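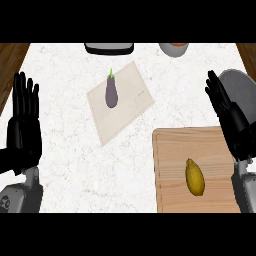
Before the Hand Closes: Writing House Rules for Two-Armed Kitchen Tests

By L. Enriquez
Aug 12, 2026

The test lead at Trindley has a printed copy of the rules on her desk, and most pages have pencil on them. The company is small. It makes control software for robots with two arms and many-fingered hands, and since January every kitchen task it runs in simulation must follow the same written practice.

"Before that, each engineer had own habits," she told me when I visited the office in Nundenstead. "One started the run with the hands open, another with the hands half closed. Then we compared the results, and we compared nothing."

The first rule is therefore about the start. Both hands must be open and must touch no object. Only when this state is saved may the task begin. She calls it a boring rule and says it has repaired more of their reports than any other.

The second rule concerns food. A food item with a stem, for example an eggplant, has to be taken by the body. The stem looks like a handle, she explained, and a learning system likes handles. "In the simulator the stem never breaks. In a real kitchen it can break, and the vegetable goes on the floor. So if the robot lifts by the stem, we write it as a failure, even when the lift was beautiful."

I asked if this is not too strict for a simulated vegetable. She thought about it for some time.

"Maybe it is strict. But the person who reads our number does not see the stem. He sees only that it was a success."

The reporting rules take the longest part of the text. Each report must say clearly if the run was simulated or physical, and the two kinds may not be added together in one table. Failed runs stay in. In the last round the team made 739 simulated runs, and 87 of them were marked as failures. An earlier draft allowed a run to be removed when "the object was placed badly". That sentence is now deleted.

"Too many objects were placed badly," she said - and she laughed a little.

There is also a rule for sharing the space between the arms. One arm has to wait outside when the other is working over the middle of the counter, unless the task needs both. Not everyone in the team agrees. A colleague who joined our talk for a few minutes said that the waiting makes the motion slow, and that people do not cook in this way. He would prefer a minimum distance between the hands. For now they keep the waiting rule, and two engineers are testing his proposal on the side.

For physical machines the text is shorter, and she is not happy with it. It says who may stand near the counter, where the stop button must be, and that the stop is tried before each session. It does not say enough about cleaning the hands between foods. She wants to write this part together with a kitchen in Koltusville where the first physical trials are planned, and she does not want to guess it from an office.

Her advice for other small teams is to begin with one page and to put a name beside each rule, so that somebody can be asked why it exists. The next version of the Trindley text should be ready after the trials. The pencil notes about cleaning already fill the back cover.

Related items
Who Presses Stop? Training Staff Around Shared Machines
Simulated or Physical: How to Label Your Results
Koltusville Kitchen Prepares for First Robot Trials
A Short Guide to Reporting Failed Runs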